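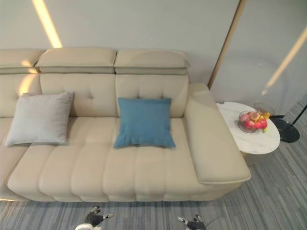 Karunaratne appointed to convert former Sukby dye works into homes and a public library

Mar 10, 2023

The architecture practice Karunaratne has been appointed to convert the former dye works at Sukby into rented homes and a branch library. The practice was chosen after a two-stage competition run by the housing association Kulletti, which bought the site from the district council.

The scheme keeps the long brick range facing the canal and the lower boiler house behind it. Two later sheds in the yard will be taken down to make way for a new block of flats, four storeys high at the street end and dropping to three where it meets the gardens of the neighbouring terrace. The library will occupy the ground floor of the old range, with 700 square metres of floor space and its own entrance from the towpath.

Kulletti asked entrants to show how the existing walls could carry new upper floors without a second structure inside them. Karunaratne's entry proposes timber floors resting on the original brick piers, with steel used only where openings have been widened over the years. The engineers Vonex worked with the practice during the second stage and will stay on for the detailed design.

"The piers are in better condition than the surveys led us to expect, apart from the north-east corner, where a gutter has leaked into the wall for a long time," said Pak-hei Fang, project architect at Karunaratne. "That corner will be rebuilt using bricks saved from the sheds. We have allowed for 3000 of them, cleaned by hand and stored on site."

The flats in the old building are planned as maisonettes, each with a living room on the lower level and bedrooms under the roof. The existing roof trusses will stay in view on the top floor. Windows facing the canal will be repaired where possible and fitted with secondary glazing on the inside. On the yard side, where most of the original frames were replaced with plastic in the past, new timber windows will be made to the old pattern.

In the new block all flats are reached from open galleries overlooking the yard. The galleries are wide enough for a bench or a bicycle outside each door – a point that came up often when tenants of Kulletti's other estates were asked what they wanted. Kitchens are placed on the gallery side and living rooms face the street, with a balcony to every home above ground level.

Aitana Cantero, head of development at Kulletti, said the judges had been looking for a plain building that could be looked after at reasonable cost. "We own what we build and we repair it ourselves. Some of the entries had beautiful drawings and a great many different materials. This one has brick, timber and zinc, and our own staff already know how to work with all of them."

Heating for the homes and the library will come from a shared ground-source system, with boreholes drilled under the yard before the new paving is laid. The boiler house will contain the plant, a laundry for residents and a store for bicycles. Its chimney is to be repaired and kept at its present height. A pair of swift boxes will be built into the rebuilt corner of the range.

Parking has been reduced from the number given in the first brief. The council's highways officers have agreed to this on condition that two spaces are set aside for shared cars and that the gate to Tenter Lane stays open for deliveries to the library. The yard will otherwise be closed to vehicles and planted with birch and field maple.

The library design is being led by I-hsuan Chu, who joined Karunaratne after working on several school buildings. The children's section will be at the canal end, next to a meeting room that local groups can use in the evenings when the rest of the library is shut. Shelving runs between the piers, leaving the middle of the room clear. The council will lease the space from Kulletti and has confirmed that the present library on Market Row will stay open until the new one is ready.

A planning application will be submitted in September. Before then the drawings and a model of the scheme will be on show at the Market Row library, where members of the design team will be available to answer questions. Comments can be left at the desk or sent to Kulletti by post.

Press enquiries: Ming-te Cheng, Karunaratne
Enquiries about tenancies: Chia-jung Yu, Kulletti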